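Bowls, Begrudgingly
The Velaver hand-held gripper kit goes to the kitchen table

The Velaver kit comes in a case big enough for a tuba, and it has only one thing to sell you: the chance to do your chores worse. You hold a gripper in each hand, squeeze, and move the dishes as a robot would. A camera on the tool takes notes. Somewhere down the line, a machine is supposed to learn from your example, poor thing.

Velaver rents the set for $133 a month or sells it outright for $812, and the price covers loading your recordings to its Trongate service. I took the rental. I have made enough permanent mistakes in the kitchen.

Setup took 19 minutes, most of it spent with a manual that uses the word "simply" the way other people use "good luck." After that it was me, the table and the dishes.

Stacked bowls are the hard part
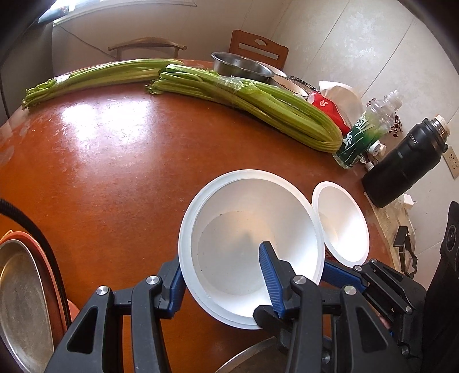 One blue pad inside the top bowl, one against the outside of the stack.

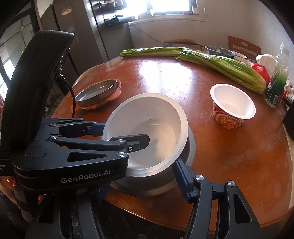 What it's like to use

The trigger is light and the fingers close evenly. The padded tips are the best thing in the box. They held on to slick plastic that I have personally dropped with my own hands, more than once. Wide, shallow bowls are fine as long as you come at the rim straight. Come in at a slant and the bowl swings around to look at you.

Your wrists will complain before the battery does. I was good for three bowls at a stretch before I wanted to set everything down and have a sandwich, which I would also have had to pick up.

Trongate's upload page is plain and slow. It rejected my first session for "hesitation," a fair review of my whole approach to housework.

Who should get one

Small labs and patient hobbyists, mainly. The rival Sovotthorpe set is lighter, but its hard tips skate on anything glossy. If you only want the dishes put away, keep your $812.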